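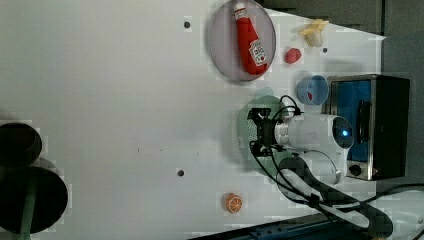 Play Kitchen Collection: Gallery
Sivov Toy and Learning Library
Last updated 27/07/2020

The Sivov Toy and Learning Library lends play materials to families, child care providers and early grade classrooms throughout the Prultulside area. The Play Kitchen Collection is the largest of its lending groups and now includes up to 1,000 separate pieces, stored and loaned as table sets. Each set is intended for use by small groups of children seated or standing at a single table.

This gallery is provided to help members select items before placing a request. Sets are adjusted from time to time as pieces are retired or replaced, and the contents of a loan may differ slightly from those shown. The packing list enclosed with each loan is the official record of its contents.

Table set with plates, toy food and toaster oven
A light gray plate with a darker rim holds a red ketchup bottle with a white cap. A second plate, in pale green, is part of the same arrangement, along with a small blue cup and a black toaster oven with a control knob. The toy food includes a yellow banana and an orange slice. Catalog number 689.

Plates and cups
Plates are loaned in mixed colors and may be used for sorting and matching as well as for pretend meals. Members who need plates of one color for a planned activity should state this on the request form. The library will meet such requests where stock allows.

Toy food
Fruit and other toy food may be borrowed with a table set or added to an existing loan. Small pieces are the items most often missing at return. Borrowers are asked to check under furniture and inside cups, bags and appliances before packing.

Toaster ovens and other appliances
Appliances are offered for pretend play only. They are not to be connected to a power supply, and no real food may be placed in them. An adult should open and close the door with younger children until they are used to it.

Bottles and containers
Bottles and other containers are loaned empty and must be returned empty. Please do not fill them with water, paint or sand.

Suggested uses
Staff at the Ghasemi Children's Room use the table sets during the morning play session. Children take turns setting out plates, choosing food and serving one another. Teachers have also used the sets for naming colors, for following two-step directions — "put the banana on the plate, then pass the cup" — and for simple shop games with paper money.

Borrowing information
Members may borrow up to 4 table sets at one time. The loan period is three weeks and may be renewed once if no other member is waiting. Requests for August should be submitted early, as child care programs reserve heavily in that month.

Loans may be collected from the Komier Street desk during regular hours. All pieces should be wiped clean and dried before return. Damaged pieces should be returned with the set and noted on the packing list — members should not attempt repairs. There is no charge for ordinary wear.

The collection was established with 300 donated pieces. Donations of play kitchen items in good condition continue to be accepted at the desk.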